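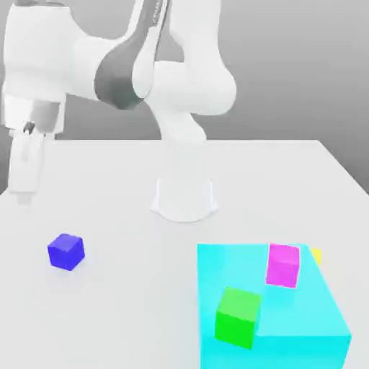
Studio notebook / Recording log

4 January 2023, by Elsa Strand

First day back after the break. Margaux Delorme was here from ten o'clock, I came a little later with the drives. The plan was to finish the vocal comp for "Cisteo" and decide the order of side A. We did the first and half of the second.

Session opened without missing files this time. Before the break I had moved all the audio to the new drive and I was a bit afraid of it. Take numbering is still the old one, so take 14 in the session is the same as take 14 in Margaux's paper notes. Please do not renumber.

Vocal comp, "Cisteo". Verse one is from take 14, complete, no edits except one breath made lower. Verse two is take 9 until the word "harbour", then take 14 again. The join is on the H and I cannot hear it in headphones, but Margaux says she can. We leave it for one day and listen again with fresh ears. In the chorus the double is too exactly together with the lead, it sounds like a chorus pedal. I moved the double later by a very small amount, by hand, phrase by phrase, and this is better than the automatic way. The third chorus I have not touched yet.

The bridge is a problem. She sang it in August with the other microphone, and the colour is darker than the rest. I tried to match with EQ (a cut in the low mids, a wide lift at the top) and it became thin. Then I tried the opposite and made the verses darker before the bridge, so the change arrives slowly. Margaux likes this. I am not sure. Saved both as separate playlists, "bridge thin" and "bridge slow".

Levels: vocal bus was hitting the compressor too hard after the comp, because take 9 is louder. Clip gain down on take 9 only. Do not touch the bus.

"Mamani". Only listening. Tempo is written as 180 in the session but we all feel it as half of this, so whoever makes the click for the live set, take care. The handclaps are out of phase with the room mic, I flipped one side and the low end came back. We should have found this in August. The guitar at the end is too long by eight bars, Margaux wants to keep it for the album and cut it for the single. OK for me.

"Prorner" still has no final title. The label has it in their sheet as Prorner, so I write Prorner here too. The rough mix of before Christmas is good, and I would like that we do not work on it any more except the fade. I wrote this already one time in December and then we worked on it for two days.

Order of side A, as it is now:

Wumonia
Cisteo
Prorner
Mamani (album version)

Margaux would prefer to start with "Prorner", as it has the voice from the first second. My argument is that "Wumonia" opens quietly and people will put the volume up, and then "Cisteo" comes in strong. With these four the side is 1518 seconds, with the long ending of "Mamani". This is a lot for one side of vinyl. The cutting engineer will ask us to lose something or accept a quieter record. The single edit of "Mamani" is 219 seconds, so there is the obvious solution, but see above.

Small things:
Left headphone in the booth crackles when the cable moves. Changed the cable, still the same, so it is the socket.
The piano was tuned before the break and the top octave is already going. Keep the heater lower at night.
Backup done to the second drive at the end of the day. The rough mixes are in the folder "jan roughs", not in "roughs".

To do tomorrow: third chorus of "Cisteo", listen to the join on "harbour", choose one bridge. Margaux will write to the label about the title and ask if they can wait one more week for the artwork text. I will print "Wumonia" with and without the string pad and we compare in the car.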